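Ticket 502: Voter lookup page shows the wrong council district
Product: Sera voter lookup
Client: Menbridge municipal clerk, elections desk
Priority: High
Status: Waiting for client

Description from client

Since Tuesday morning, residents who live on Villalobos Street are receiving District 6 when they type their address. The correct district is 5. The new map was approved by the council in October and we loaded it the same week. Three candidates for the District 5 seat also get the wrong result for their own homes, so we have many phone calls. Please help before the early voting list is printed.

Support log

9:10. I tested house number 93 and I can confirm the error. House number 36 gives the correct answer. The problem is only on the odd side of the street.

9:45. I compared the map file in Sera with the file which the clerk sent to Skilalora. The boundary line is the same in both, so the map is not the reason.

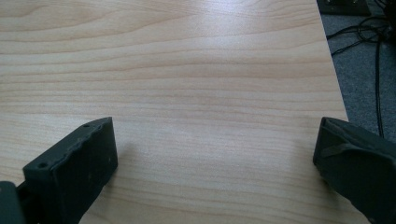

Wood tabletop, light finish.

10:30. I found the cause. The address table still has the old precinct code for the odd numbers. When Sera finds a precinct code, it uses this code first and does not look at the map. I did not change anything in the live system yet.

11:20. I corrected the codes in the test copy. Number 93 now shows District 5. I also tried two addresses across the boundary, and they stay in District 6 as they should.

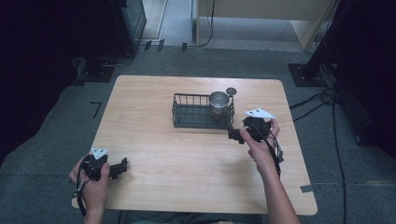
Steps for the client

1. Open Address Table and choose Export. Keep this file as your backup.
2. Filter by street name, then by odd numbers.
3. Replace the old precinct code with the code from the October map.
4. Save, and press Rebuild Index. Please do not close the window during the rebuild.
5. Test number 93 again and write the result in this ticket.

If the polling place is also wrong after step 5, please do not edit it by hand. Send me the export file and I will check it. The printing of the list should wait until we have your result.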